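Stallow kitchen episodes: README and house rules

Hi, and thanks for downloading Stallow. I'm Ilze Grigaitė, I look after the simulated kitchen part of it, and I wrote most of these rules after we had to throw out a lot of August. Please read the page once before you add anything. It's short, I promise!

Last updated Sunday, September 1, 2019.

What you get

400 episodes of two-handed tabletop work, all rendered, no real camera footage anywhere. They come in 20 folders, one per table layout. Every episode has the video, the joint log for both hands, and a small text file called notes.txt that a person typed (yes, by hand, and yes, it has to stay that way).

The old Helau episodes used a different hand model and different joint names. Don't mix them in. I tried it once and spent a whole evening wondering why the thumbs were backwards.

Rules for adding episodes

Start with both hands clear of every object. If a finger is already touching a plate in the first step, restart the episode.

Name things the way the object list names them. It's "sweet potato", and I don't care if you call them yams at home. If the thing you need isn't on the list, ask me and I'll add it, usually the same day.

Keep failed tries. Drops, misses, a hand that just sits there, all of it goes in, with "fail" on the first line of notes.txt. What I don't want is a failed try trimmed down so it looks like a good one.

Write notes from the video only. If a hand covers something, say it's covered. We had people writing down what the layout file said was under the palm, and then the notes and the pixels didn't match, and the folks training on Ellanon (quite rightly) complained.

Don't crop out the black bands. They keep every video the same shape, and the loader expects them.

Objects that are partly out of view still count as present. Put "partial" after the name and move on. 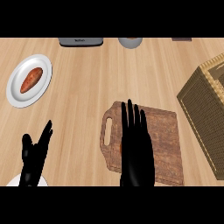
Sample still: sweet potato on the plate, right hand flat on the cutting board, basket marked "partial".

Checking

Somebody other than the author reads the notes against the video before anything gets merged. We check 100 percent of new episodes for now, and I know that's slow. Tamošiūnaitė, our little checking script, only catches missing files and bad names, so a green result from it doesn't mean the notes are right.

Known problems

16 episodes have a joint log that stops before the video does. They're listed in short_logs.txt and I haven't decided whether to fix or drop them. If you have an opinion, open an issue and tell me.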